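Filed under: Home & Laundry / Stain Help / Kid Stuff

How I Get the Musty Smell Out of Kids' Sheets

Jun 13, 2020

My sister called me last week in a mild panic over a set of cotton sheets that smelled like a basement. She'd washed them twice! They came out smelling like a basement with flowers on top. I've been there more times than I'd like to admit, so I ended up talking her through the whole thing on the phone while I made dinner, and then I figured I might as well type it up.

First question I asked her was how long the sheets had been sitting in the hamper. She didn't know. (Me neither, usually.) If a kid goes to bed with wet hair or spills a cup of water and doesn't mention it, that bedding gets rolled up damp, and by laundry day it's got that sour, closed-up smell that regular detergent just kind of waves at.

What you need

Plain white vinegar, the cheap kind
Baking soda
Your regular detergent, and less of it than you think
A big tub, or a bathtub if you scrub it first
A clothesline or drying rack

I use an unscented detergent from Diken because that's what the store near me in Viltthorpe carries, but any plain one is fine. What you want to skip is fabric softener. Softener coats the fibers, and the smell gets trapped underneath. I was a softener person for years and giving it up was the biggest single change in our laundry room, no contest.

Step 1: Shake everything out

Take the bedding outside if you can and give it a good snap. Check the corners of the fitted sheet, too. I have found socks, a granola bar, and one very sad library book. Check pillowcases while you're at it.

Step 2: Soak

Fill the tub with cool water and stir in two cups of vinegar. Push the sheets all the way under and walk away for an hour. If the smell is really strong, go for 3 hours, but I wouldn't leave them overnight. I did that once with a set that had elastic on the bottom sheet, and the elastic was never the same.

Please don't mix the vinegar with bleach. Ever. That makes a gas you don't want to breathe, and if you've already used bleach on the load, rinse it really well and save the vinegar for another time.

Bright prints can bleed a little on the first soak, so dab a damp white cloth on a corner before you put the whole thing in. If color comes off on the cloth, skip the soak and go right to the wash.

Step 3: Wash it small

Squeeze out the water (don't wring, it pulls the seams) and load the machine loosely. One sheet set per load and that's it. I know it feels wasteful. But sheets love to wrap themselves into a giant burrito with everything else stuck in the middle, and whatever's in the middle doesn't get clean. Pajamas and tees go in their own load.

Use half your normal detergent and the warmest water the care tag allows. I run mine with an extra rinse. On my machine that adds a good chunk of time, so I start it before lunch and forget about it.

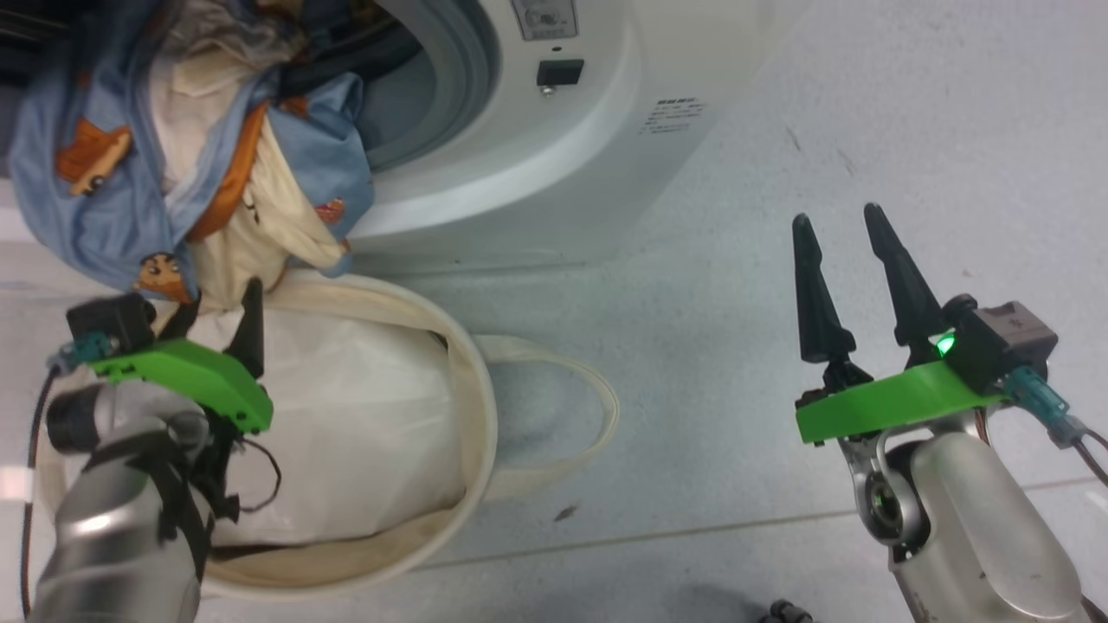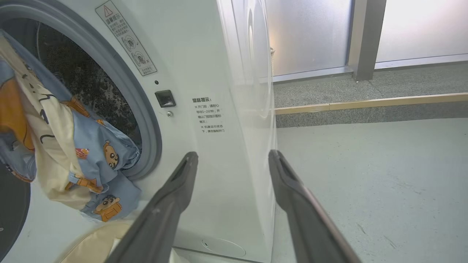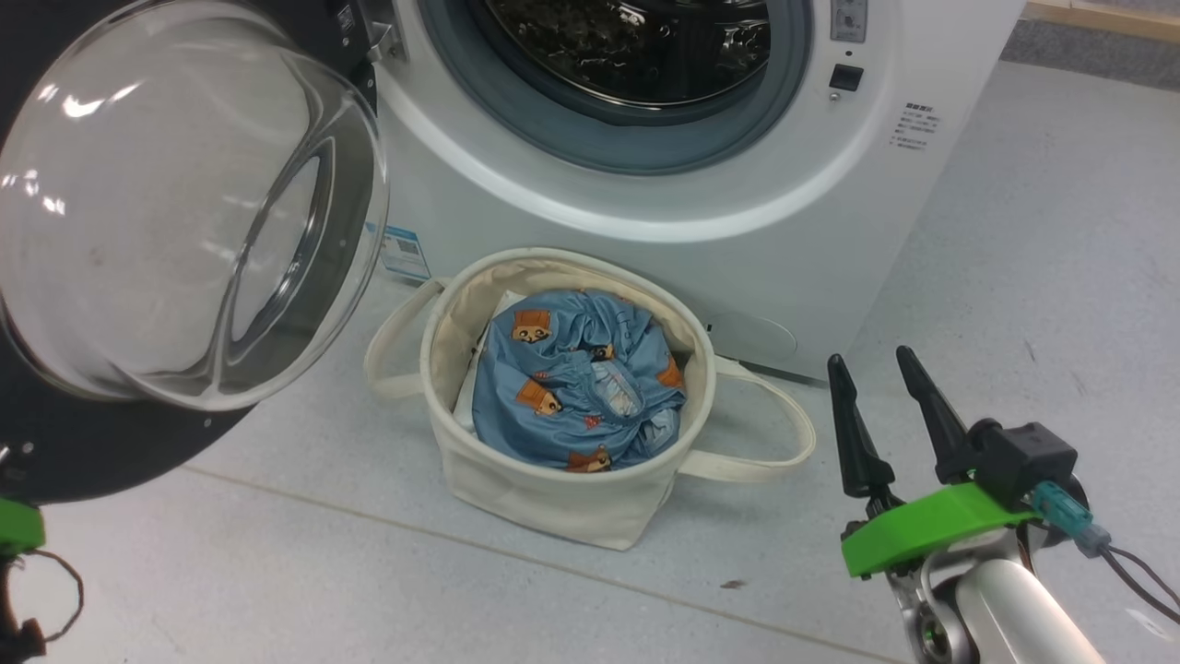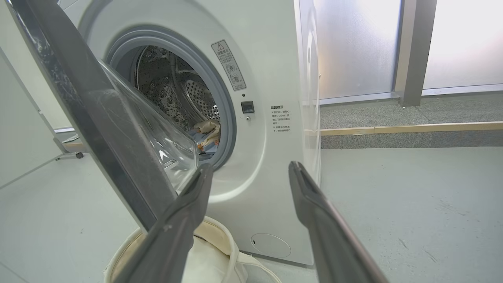

Cartoon bedding at the washer door in the first two, and the door swung open in the last two.

Step 4: Get it out fast

Set a timer on your phone. Wet sheets left sitting in a closed washer will undo all of your hard work, and then you're back at the soak. If I can't get to it, I at least open the door so some air gets in.

While you're there, wipe the rubber around the door with an old washcloth. Get down into the fold at the bottom, where the lint and hair collect. Mine was so gross the first time I looked that I almost didn't want to know how long it had been like that. If you have a front loader and everything you wash comes out a bit funky, try this before you blame the sheets!

Step 5: Dry it all the way

Sun is best. I hang ours over two lines so there's a gap down the middle and the air can move through, and I flip them once. In July they're done before I've finished my coffee, practically. In the winter I use the dryer on medium and stop it halfway to untangle the fitted sheet, which by that point has eaten both pillowcases.

Feel the seams and the elastic before you fold anything. Those are the last spots to dry. If they're even a little cool to the touch, give them more time.

Step 6: If it still smells

Okay, so sometimes it's stubborn. Lay the dry sheets flat, sprinkle baking soda all over, fold them up loosely, and let them sit overnight. Shake it off outside and wash again with no detergent at all. My friend Thu Âu swears by doing this step first, before any water touches the fabric, and her linen closet smells amazing, so maybe I've got it backwards.

And check where you're storing the clean ones. We kept ours in a plastic bin for ages with the lid snapped tight, and they'd go stale in there. Now they're on an open shelf with a bar of soap still in its wrapper tucked behind the stack.

My sister's sheets came around after one soak and one wash, by the way. She sent me a picture of them on the line with four exclamation points.

A quick note on comforters: most of this works, but a thick one really needs a large machine. I take ours to the laundromat over on Driden Street twice a year and bring a book.

More from Home & Laundry

Folding a Fitted Sheet Without Crying
Is a 600 Thread Count Worth It? My Take
Crayon in the Dryer: What Finally Worked
Drying Racks for Small Apartments
Grass Stains, Round 2
How Often Should You Wash Pillows?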